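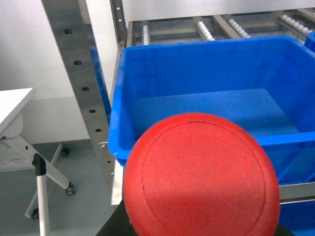 Miloslav Rusnák asks whether the loop at Cedevwood can be opened while the long staff is still on a train, provided the engineer has agreed to it by phone. It can't. The long staff has to be in the cabinet and turned before either short staff will come out, and a phone agreement doesn't replace it. The wording in the last edition left room for doubt, and steps 1 to 9 below have been rewritten. Please discard the old pages.

4. Opening and Closing the Passing Loop at Cedevwood

4.1 When to use this section

The line between Nyarko and Detus is single track. On most days one train runs, the long staff (Nyarko–Detus) covers the whole line, and the loop at Cedevwood is locked out of use. When the timetable shows two trains, the line is divided at Cedevwood and each half has its own short staff.

This section covers the change from one arrangement to the other and back. It doesn't cover work trains that stop between stations (Section 6) or failures of the staff cabinet (Section 7).

The person opening the loop is called the loop operator in these pages. The loop operator must have signed the current route card and must stay at Cedevwood until the loop has been closed again or handed over to another qualified person.

4.2 What you need

Loop cabinet key, from the hook inside the Nyarko office
Switch crank and the two padlock keys on the same ring
Train register and two pens
Portable phone, charged, with the Nyarko and Detus numbers stored
Hand lamp with spare batteries
Stiff broom and scraper
Feeler gauge for the switch points
Graphite (do not use oil on the slide plates)

From April until the end of the season the broom and scraper are kept in the hut at Cedevwood. At other times bring them with you.

4.3 Layout

The loop lies on the west side of the main track. Its clear length, measured between the clearance markers, is 234 feet. A train longer than that can't be passed at Cedevwood in either direction.

The switch at the Nyarko end is North Switch. The switch at the Detus end is South Switch. Both have Kolarus low stands with a throw lever, a locking pin and a padlock hasp. With the loop closed, both are lined for the main track, pinned and padlocked.

The staff cabinet is on the wall of the hut, left of the door. It has one slot for the long staff and one for each short staff. Turning the long staff a quarter turn to the right locks it in and frees the short staffs. It can't be turned back until both short staffs have been returned.

CAUTION: Never force a staff. If it won't turn with ordinary hand pressure, take it out, check the end for dirt, and try once more. If it still won't turn, stop and go to Section 7.

4.4 Opening the loop

1. Call Nyarko and give your name, the time and the words "loop operator at Cedevwood." Wait for the same words to be repeated back.

2. Confirm where the long staff is. If it is on a train, wait for that train to arrive and come to a stand on the main track at Cedevwood. If it is at Nyarko, it must be brought to you. A staff may be brought by road.

3. Take the long staff in your own hand and read the engraved name aloud to the person giving it to you.

4. Enter the time of receipt in the train register.

5. Unlock the cabinet. Put the long staff in its slot and turn it a quarter turn to the right. The indicator in the window changes from ONE TRAIN to TWO TRAINS.

6. Leave both short staffs where they are for now. Walk the loop from North Switch to South Switch, between the rails. Look for stones, branches, loose bolts and anything left on the ties. Clear the flangeways at the road crossing with the scraper.

7. At each switch, remove the padlock, lift the pin and throw the lever for the loop. Check the gap at the closed point with the feeler gauge. If the thick blade goes in, the switch is out of adjustment and the loop must not be used. Throw the lever back for the main track and check the other point in the same way. Leave the switch lined for the main track and drop the pin.

8. Remove the lockout boards from the loop and hang them on the bracket behind the hut.

9. Call Nyarko and then Detus. Report the loop open, the indicator reading and the time. Each station repeats the message. Write both times in the register.

NOTE: If a train is already standing on the main track at Cedevwood, don't test the switch beneath or directly in front of it. Test the other switch first, then have the train move up past the clearance marker on your hand signal. The long staff is already in the cabinet by this time, so the train must not go beyond the station limit boards.

4.5 Passing two trains

The train arriving first goes into the loop. The second train uses the main track. This order may be reversed only when the register shows a reason and both stations have been told.

1. Before the first train is due, line the switch at its arriving end for the loop. Pin it. The switch at the far end stays lined for the main track.

2. Stand at the arriving switch, on the stand side, and show the slow signal. The train enters at walking pace.

3. When the last car is past the clearance marker, show the stop signal and collect the short staff from the engineer.

4. Line the arriving switch back for the main track and pin it.

5. Put the staff in the cabinet. Don't hand it to anyone, and don't carry it in a pocket.

6. Bring the second train in on the main track. Collect its short staff and check that the last car carries its tail marker. If there is no tail marker, the section behind the train isn't clear and no train may go into it. Call the station the train came from.

7. Line the departing switch for the train in the loop. Hand over the staff for the section it is about to enter. Read the name aloud; the engineer repeats it.

8. When that train has left and is past the switch, line the switch for the main track and pin it. The train on the main track may then be given its staff and sent away.

CAUTION: The two short staffs are the same length and weight. They differ in the name and in the shape of the ring at the end (round for Nyarko–Cedevwood, square for Cedevwood–Detus). In the dark, use both. Feel the ring and read the name by lamp.

Eduard Říha's route card puts steps 7 and 8 together as one line. The card is a reminder only. Where the card and this section differ, follow this section.

4.6 Passengers at Cedevwood

The platform serves the main track only. Passengers in a train standing in the loop stay on board. If someone must get off for medical reasons, stop all movement first, tell both stations, and use the portable steps from the hut on the side away from the main track.

The conductor makes the announcement. Loop operators don't board the train to do this.

4.7 Closing the loop

1. Check the register. Every train entered as arriving at Cedevwood must also be entered as departing, except one train that may be standing on the main track waiting for the long staff.

2. Check that both short staffs are in the cabinet. If one is at Nyarko or Detus, the loop stays open until it is back.

3. Look along the whole loop and confirm that no car has been left in it.

4. Confirm that both switches are lined for the main track. Pin and padlock them. Pull each padlock once.

5. Put the lockout boards back at both ends of the loop.

6. Turn the long staff a quarter turn to the left and take it out. The indicator returns to ONE TRAIN.

7. Give the long staff to the engineer of the waiting train, or bring it to Nyarko yourself. Enter which of these you did.

8. Call both stations and report the loop closed. Write both times in the register, draw a line under the entry and sign.

4.8 Form 792

Fill in Form 792 any day the loop has been opened. Copy the opening and closing times from the register, and enter the feeler gauge result for each switch as PASS or FAIL. Box 13 is for defects. If there are none, write NONE; a blank box is sent back.

Leave the form in the tray at Nyarko together with the cabinet key. A FAIL result also has to be phoned in the same day, before the first train of the next morning is made up.

4.9 Cold weather

Snow packs between the points and the stock rail at South Switch more than at North Switch. Sweep both before step 7 of 4.4 and again if more than 3 hours have passed since the last train. Padlocks that have frozen may be warmed with the hand or with a chemical warmer. Don't use an open flame near the hut or on the stands.

Changes to this section take effect Wed 2 November. Pages for Section 7 are being reprinted and will be sent separately.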